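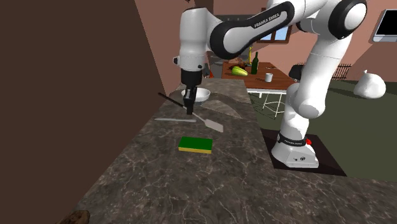 Clarel pauses release of Faner kitchen software after tool-handling fault found in simulation

LORNITZ, 2021-08-07 – Clarel has put the next release of Faner, its software for robot arms that work at a kitchen bench, on hold while we fix a fault in the way it keeps track of a tool after a pause. The fault was found in our simulated kitchen. No one has been hurt, no equipment has been damaged and, as far as our records show, the affected version has never been loaded onto an arm in a customer's building. We would still like to tell you about it properly, as many of the people who read these notices have been with us since the early days and have always been kind enough to ask good questions.

What went wrong

When an arm picks up a spatula, Faner makes a note of how far the spatula reaches past the fingers, and every movement from then on is planned with that extra reach in mind. It's the same thing you or I do without thinking when we pick up a broom in a narrow hallway. In the affected version, that note could be lost if the arm was paused while holding the tool and then started again. The fingers stayed closed and the spatula stayed put, but the software went on as though the hand was empty.

You can probably guess the rest. An arm that thinks its hand is empty will happily bring that hand down to a height where a spatula has nowhere to go, and in our test runs the blade was pushed into the benchtop with more force than we allow. We ran the pause-and-restart test 57 times on the simulated marble bench, and the note was lost in 43 of those runs. That is a very high number, and we're sorry to say the older test set missed it altogether. The older tests paused the arm before it had picked anything up and again after it had put everything down, but never in between.

The force limit did its job and stopped the arm each time. We're glad of that, but a force limit is there for surprises, and we don't want to lean on it for something the planning should have got right in the first place.

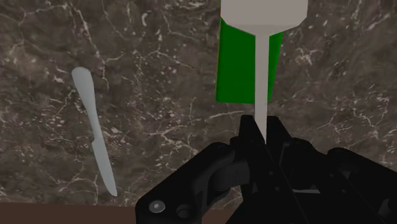 What we are changing

Faner will now save the tool note in two separate places, and the two have to agree before the arm is allowed to move again. If they don't agree, or if either one is missing, the arm stays where it is and asks the operator to check the hand. We have also lowered the speed of the first movement after any pause, so that a person standing nearby has more time to press stop if something doesn't look right.

The test set has grown as well. Pauses now happen at 5 points in each task, including while the tool is being lifted and while it is just above the bench, and the bench is set with different everyday things from one run to the next – a bowl, a sponge, a knife lying flat – so that the arm is asked to plan around ordinary kitchen clutter. Our friends at Guerreiro, who look after safety reviews for us, have read through the change and asked for 4 further checks, all of which we have agreed to. They will see the results before anybody else does.
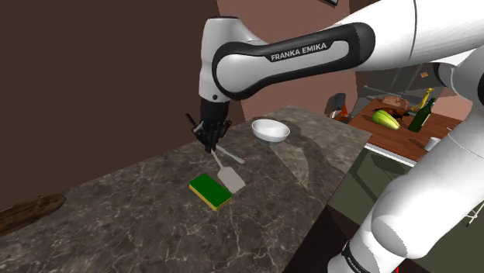
Arm and spatula at the marble bench in the Faner simulated kitchen, with the sponge close by.

What this means for customers

If you are using the current public release, there is nothing you need to do. It handles pauses in a different way and passed the new tests without losing the tool note. If you are one of the small group who received the preview build for use on a desktop computer, please keep it on the desktop and don't connect it to an arm. A replacement will be sent to you, and you are welcome to delete the old one in the meantime.

We had hoped to have the new release with you before spring was properly under way, and we know a few kitchens had made plans around it. It is now expected in November, once Guerreiro has signed off. Anyone whose training day has to move because of this will have the booking changed at no charge, and if November doesn't suit we'll happily find a time that does.

The arm used in the simulated kitchen is a model of one marked Franka Emika. The fault is in Clarel's own software and has nothing to do with the make of the arm.

About Clarel

Clarel is based in Lornitz and writes software that helps robot arms with everyday kitchen work. Questions about this notice can be sent to the Faner support desk through the contact page on our website, and media enquiries can go to the same place.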